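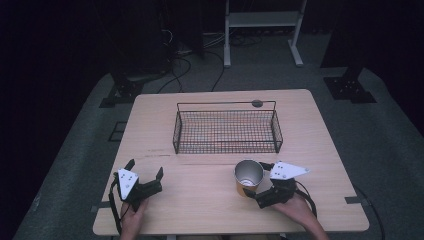
Wire mesh basket on a light wooden table.

Reviews > Crypto > Tax Software

Esavetti Crypto Tax Reporter: Review

16 Jan 2026 | By the Odcombe reviews desk

Esavetti is a web-based program that pulls in your cryptocurrency trades, works out gains and losses, and gives you a report to file with your return. It costs $66 per tax year for the plan I used. There is a free plan, but it only shows totals and won't let you download anything.

I tested it with my own records from last year. That came to 625 transactions spread over six accounts and wallets. Most of them were small buys on Nasen, the exchange I use for recurring purchases. The rest were transfers to a hardware wallet, a few swaps, and some staking rewards.

Setup

Creating an account took a couple of minutes. Nasen connects with a read-only key, and Esavetti shows you which permissions to switch off before you paste it in. The import finished while I was entering my wallet addresses. Two of my older accounts had to be done by CSV file. One file went in on the first try. The other was rejected for its date format, and the error message only said "row invalid," so I had to open the file and work out the problem myself.

Matching transfers

The hard part of crypto taxes is telling the software that moving coins between your own wallets isn't a sale. After the first import, Esavetti flagged 134 transactions as needing review. A lot of those were transfers where the network fee made the two sides slightly different. You can set a tolerance for this under Settings, and once I raised it most of the flags cleared. I think the default is too strict.
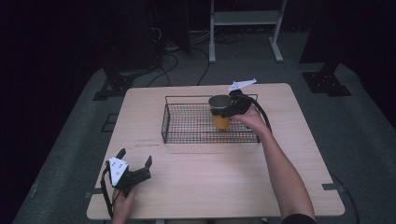 The remaining flags had to be handled one at a time. The review screen lists the transaction, the likely match, and buttons to accept or ignore. There is no way to select several and accept them together, and the page jumps back to the top after each one. This was the slowest part of the whole process.

Staking rewards were picked up as income on the day they arrived. I checked a handful against the price history on Nasen and the values were close, with small differences from the time of day used.

Reports

You can choose the cost basis method before you run the report, and the program warns you if you used a different one the year before. The PDF is easy to read. The spreadsheet version has a separate line for every sale and a column showing which purchase it came from. That column is worth having if you are ever asked to explain a number.

Compared with Valente

I used Valente for the previous tax year. Valente has better bulk editing and handles odd CSV files with less fuss. It also charges by the number of transactions, so it cost me more. Its support answered faster too. My one question to Esavetti, sent on a weekday morning, was answered the next afternoon.

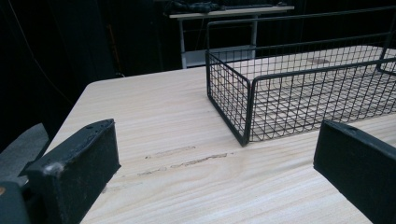 Pale wood tabletop with darker streaks in the surface.

Who it suits

If you mostly buy and hold on one or two exchanges, Esavetti does the job at a fair price. If you trade often or use a lot of newer tokens, try the free plan first and see how many transactions get flagged. I did not test NFTs or margin trading.

I plan to use it again for this year's records, but I'll import in May and again in the fall instead of leaving the whole year to the end.

Contact Odcombe | © 2026 Odcombe | Back to top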